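Ticket 342: Left arm drifts during hand-over of control, kitting task
Project: Tirley kitting cell
Opened by: Zineb Saber
Assigned to: Settimio Sanna
Status: Resolved, leave open until Sunday
Priority: Medium

Zineb Saber, 09:20
Morning all! First proper go at the kitting task with both leader arms and I'm really pleased with how natural it feels. The aim is one motor, one round board and one harness from the yellow bins into the steel tray, all driven by hand so we can train on it later.

The problem: when I squeeze the left leader to take control, the left follower jumps sideways before it settles. Only a small jump, but over the motor bin it's enough to spoil the pick. The right one is lovely and smooth.
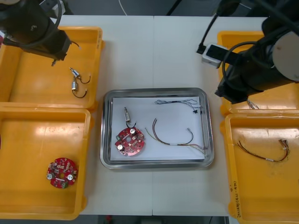 Restarting the Dronix software clears it for a few demos and then it creeps back. Log from demo 189 attached, where it was at its worst.

Settimio Sanna, 09:48
Great log, thanks, you can see the jump as clear as day. The leader and follower disagree on the wrist angle at the moment you take over. Could you try these for me?
1. Park both arms at home and run the zeroing routine, left side only.
2. Hold the leader still for 8 seconds before you squeeze.
3. Record a short demo and don't pick anything up.

Zineb Saber, 10:31
Done all three. Zeroing went through with no errors. Holding still helps a lot, the jump nearly goes away. But if I squeeze straight off, same as before.

Mounir Fawzy, 10:40
Butting in because I had this on the El Ouafi cell! Is the filter on the left leader set the same as on the right? Ours had been copied over from an old config and the left was lagging by a mile. When you move fast and then squeeze, the follower is chasing an angle you left ages ago.

Settimio Sanna, 11:05
Mounir, you star. Left filter is at 315, right is at 8. I've pushed a matching value for the left. Zineb, please restart the session (not the whole machine) and have another go. Mix up the bins a bit as well so we aren't only testing motors. 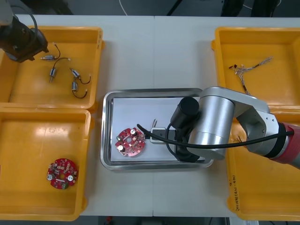 Zineb Saber, 11:52
Oh this is so much better! Squeezed early, squeezed late, squeezed while waving the leader about like a conductor, and the follower just goes where I want it. I can feel the difference in my shoulders too, I'd been tensing up before every pick without noticing.

One smaller thing while I'm here. The boards are trickier than the motors. If two are lying close together I can't judge from the overhead view where my fingers are, so I've been switching to the wrist view for the last bit of the approach.

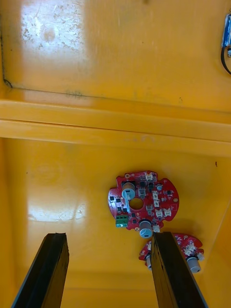 Wrist view, two boards in the bin, fingers open.

Said Farouk, 12:15
I like the wrist view for that. Please keep it on screen for the whole demo though, and don't flick between the two. When I was driving I lost my place each time it swapped. There's a side-by-side layout under View, Sesska panel, second option down.

Zineb Saber, 12:22
Found it, brilliant, I had no idea that was there. Using it from now on.

Settimio Sanna, 12:30
Lovely. For the record, cause was a mismatched filter value on the left leader, carried over in a copied config. Fix is in the shared config, so pull before your next session. Demos up to and including 189 are tagged "left jump" and kept out of the training set. Shahab Hosseinzadeh is going to add a start-up check that compares left and right and shouts if they differ.

Shahab Hosseinzadeh, 14:06
Check is written and on the test branch. It prints both values in the start-up log and won't let you record if they don't match. Will merge once Mounir has tried it at his end.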